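Residence Diary, Hendberg House
Entry for January 13, 2023

The winter term of the residence program opened this morning with the return of the long-stay guests and the resumption of the night register. The register had lapsed over the holiday closure, and the first hour of the day was given to bringing it up to date. The boiler in the east wing was restarted without difficulty. The north stair remains closed until the handrail has been refitted, and the notice on the landing has been replaced with a larger one.

The principal business of the day was the quiet hours policy, which has been under review for two terms. The office received the final tally of the guest survey shortly before noon. Of 542 forms sent out, 322 were returned complete, a better response than the last survey produced.
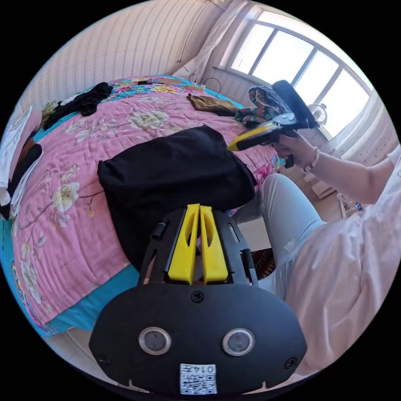 Entered by the Residence Office, Hendberg House

The survey asked guests when they go to bed, when they rise, and what most often wakes them. Doors came first by a wide margin, followed by the heating pipes and then by conversation in the corridors. The office had expected the street to rank higher. Hendberg has grown busier since the Drerance road was widened, and complaints about traffic were frequent last April, when the windows were first opened after the cold months. It may be that the season of the survey affected the result, and the question will be put again in spring.

Several written comments concerned the hour at which the policy begins. Guests who work early shifts favor nine in the evening. Those who study late consider ten to be reasonable and ask that the reading room be left out of the rule altogether. The office is inclined to accept ten, with the reading room exempt, and to begin a trial next week.

Door closers were discussed in the afternoon. The sample from Faltier was fitted to the linen room door and tested with the corridor empty. It closes softly but does not always latch. The second sample, from Ebihara, latches every time and is somewhat louder. A further adjustment to the Faltier closer will be attempted before an order is placed. The budget allows for 100 units, enough for the guest corridors and the bathrooms but not for the service doors.
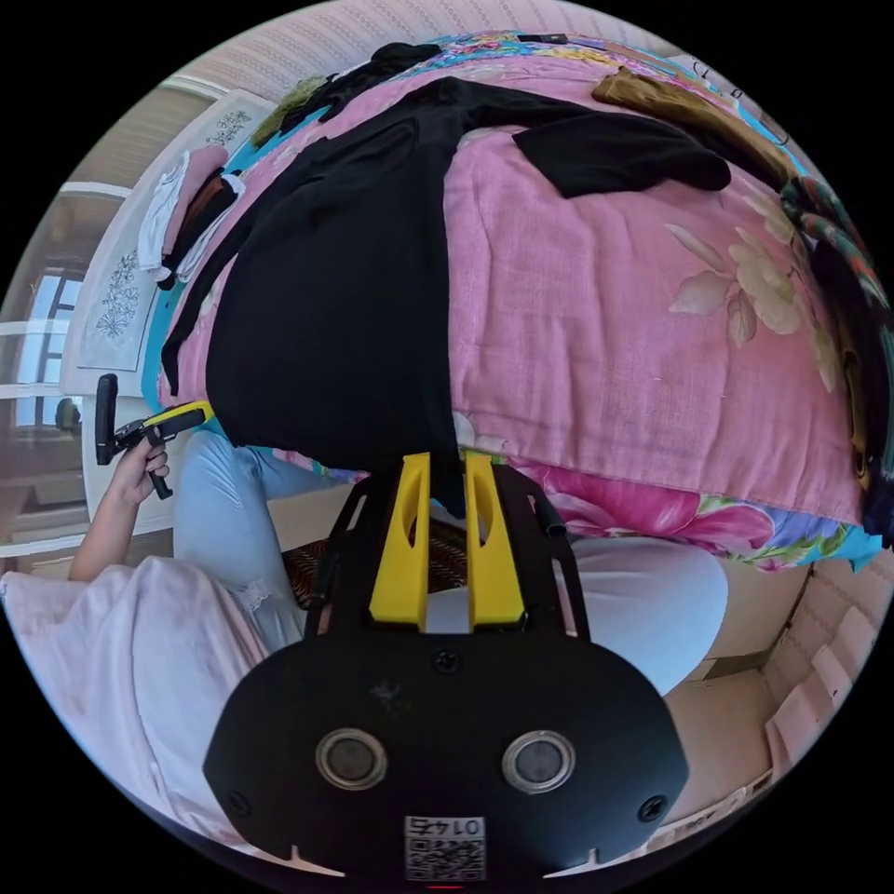

Bedding was the second matter raised by the survey, and one the office had not asked about. Guests wrote in the margins that the rooms are too warm at midnight and too cold by five, and that the standard issue quilt suits neither hour. The present rule permits one personal cover per bed, provided it is clean and does not reach the floor near a heater. A pink blanket with large cream and beige flowers is the sort of cover the rule was written to allow, and the office sees no reason to narrow it. A second cover will now be permitted from the start of the heating season until the end of April. The wording of the room card must be changed to match, and the old cards collected at the next linen exchange.

The heating timer was also examined. It has been set to shut off at eleven and resume at six, an arrangement that dates from a period when the house had fewer early risers. The timer will be moved to resume at five. The effect on fuel use is to be entered in this diary at the end of each week.

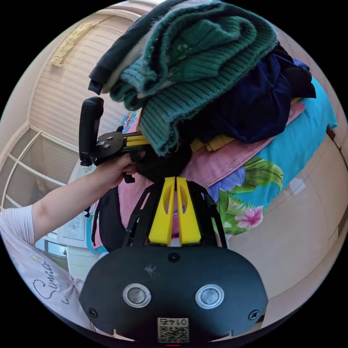
When do the new quiet hours take effect?

The trial begins next week at ten in the evening and runs to the end of the term, with the reading room exempt throughout.

Notices to this effect were printed before supper and placed on each floor. The copy for the north stair was held back until the stair reopens. The night register was signed at ten, all outer doors having been checked, and the lamp by the side entrance was reported out and entered in the repair book.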